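Open day at Aitken, or an hour with a simulator

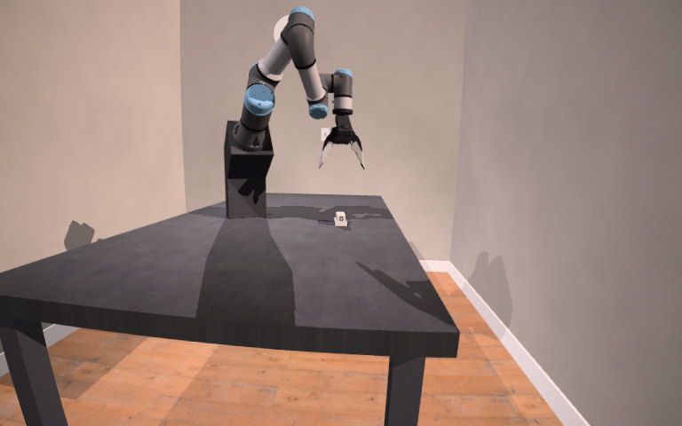 The Olia demo: simulated arm, open gripper, one small white object.

I drove 61 miles to Aitken's open day in June expecting hardware. The Olia part was a rendered arm on a screen. The guide from Calel said it had done 3448 practice runs and would carry over to a real bench "with minor tuning." How minor? He moved on to the slide about Pudau. I asked what happens with two objects on the table and got a brochure. Parking was fine. I'd want to see it run on a real table.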